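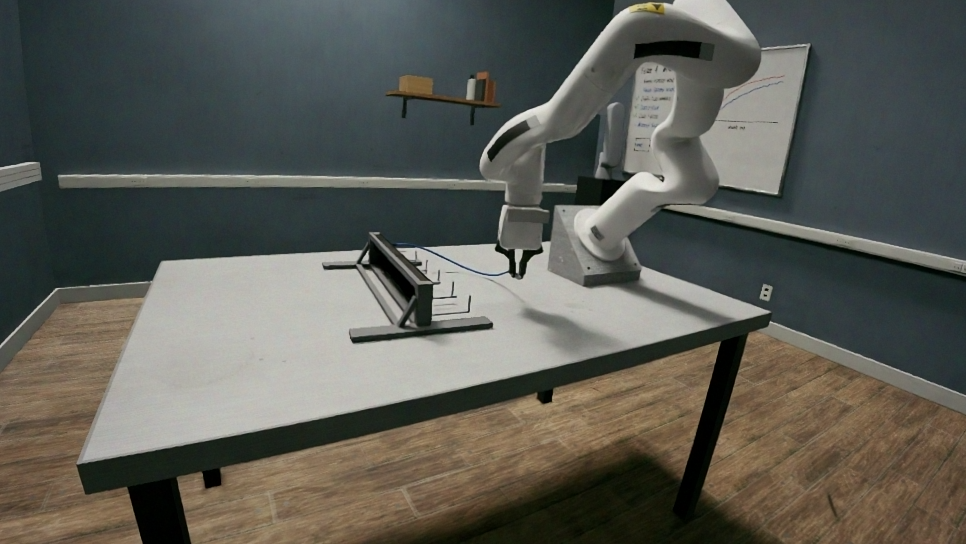 Chapter 6
Working Rules for the Robot Cell

If you have come straight through from the last chapter, you have by now a fair idea of how an arm gets from one point to another, and you may be itching to put it to work. Please stay with me a little while longer. The rules in this chapter are the part of the course that students at Vurside most often tell me they wish they had read twice, and I have come to agree with them (I skipped this sort of chapter myself when I was starting out, and paid for it with a bent finger on a perfectly good gripper).

Rules come to us from several directions. There are the published safety standards, which say what the maker of an arm must provide and what the people who install it must check. There are the house rules of the shop or lab where the arm stands. And then there is good practice, the large and untidy body of habits that people pass along at the bench, most of which you won't find in any standard at all. We will need all of these, and they don't always line up as nicely as we'd like.

Take cable work, our main case for this chapter. An arm on a table, a length of thin cable, a row of pegs, a fixture to bring the cable to: it looks like a gentle sort of job, and compared with lifting castings it is. But a cable is soft, and it goes where it pleases. It can catch on a peg, and a caught cable can pull on whatever it is fastened to. It can also sag into the path the arm was going to take on its way home. The written procedure has to allow for all of that before anyone presses start, and so does the risk assessment, a document we'll be filling in together in Section 6.2.

The procedure we follow is the one drawn up for the Koubek line at Skunitholm, a harness shop that has kindly let us use its records. Their log covers 1,456 cable runs, with a short note for every stop, and it makes wonderful reading if you have the patience for it! You'll find 18 of those notes reprinted at the end of the chapter. Read them slowly, and before you look at what the shop decided, write down which rule you would have changed.

A word about simulation, too. Many of you will try these exercises in Carkora before you go anywhere near a real arm, and I am all for it. Get into the habit of keeping the same rules on the screen that you would keep on the floor. Set your speed limit first, and check the clearance under the fingers. Give the cable a safe place to lie if the run stops halfway. A simulated table forgives everything, and it is surprisingly easy to bring a careless habit back with you from one.

Before you begin Section 6.1, you should be comfortable with:

Reading a joint limit table (Chapter 2)
Setting a tool center point (Chapter 4)
The difference between a protective stop and an emergency stop (Chapter 5)

If that last one is a bit hazy, do go back and look it over now. We start with stops, and we'll be leaning on both terms from the first paragraph.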